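Quiénes somos

Clavach es una empresa de revisión y acondicionado de piezas pequeñas. Empezamos con una sola cinta y un encargo de Trullisa, que nos pedía separar a mano lo que sus máquinas daban por bueno. Hoy somos 14 personas y trabajamos en una nave de una planta, con la entrada de mercancía por un lado y la salida por el otro.

Qué hacemos

Recibimos el género a granel, lo pasamos por la cinta y lo revisamos pieza a pieza. Cada cliente nos entrega una muestra aprobada y una lista de defectos: rebabas, golpes, manchas, medidas fuera de tolerancia. Lo dudoso se coge con las dos manos, se gira y se mira entero antes de decidir. Los listones de la cinta impiden que las piezas pequeñas rueden y se junten.

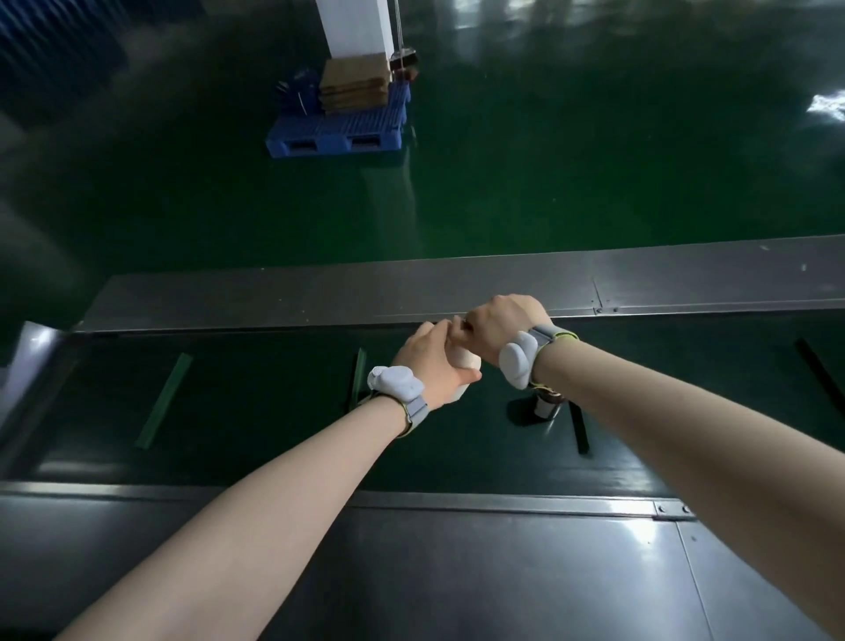
Damilola Mohammed opina que lo más difícil del oficio es el color claro: en una pieza blanca una marca de dedo y un defecto de superficie se parecen mucho, y conviene pasar la yema antes de apartarla. Por ese motivo las series claras se hacen a primera hora y en turnos más cortos.

Cómo trabajamos

La velocidad de la cinta la fija quien está en el puesto, dentro del margen acordado con el cliente. Hay relevo cada 70 minutos. Las piezas rechazadas no vuelven a la línea: se guardan por lote y se devuelven con una hoja donde consta el motivo. Si un lote da demasiados rechazos, paramos y llamamos.
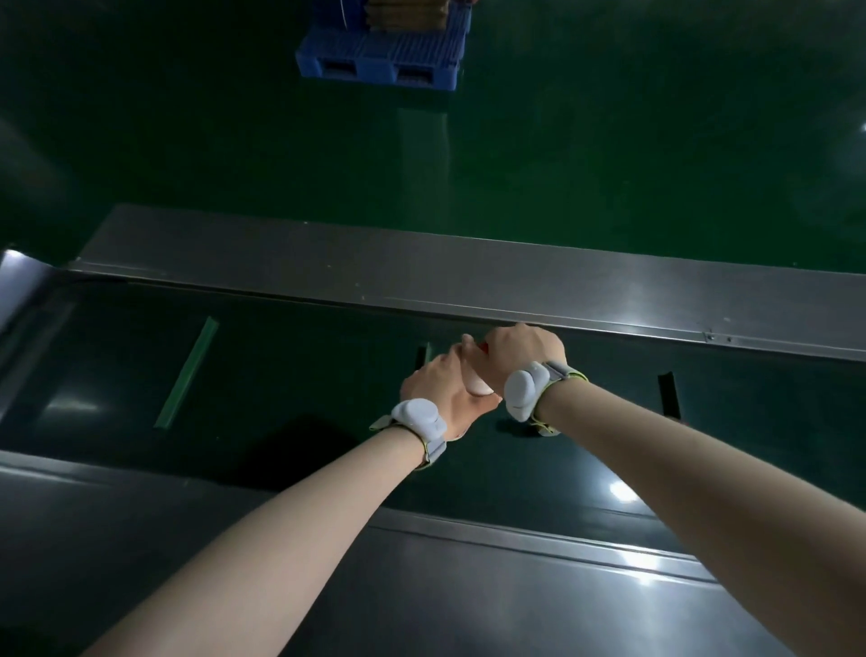
Desde Magsi nos escribieron en noviembre que la hoja de rechazos les resultaba más útil que el propio recuento, y que ahora la repasan con su taller antes de cada serie. Desde entonces la enviamos a todos los clientes, también a los que no la habían pedido.

Pedidos y visitas

Aceptamos series cortas. El plazo habitual es de 12 días laborables desde que llega el material, y de 4 para repeticiones con la muestra ya aprobada. El embolsado y el etiquetado los hacemos en la misma nave con el nombre de Clamix, nuestra línea de preparación de surtidos. Las visitas se conciertan por teléfono, por la mañana.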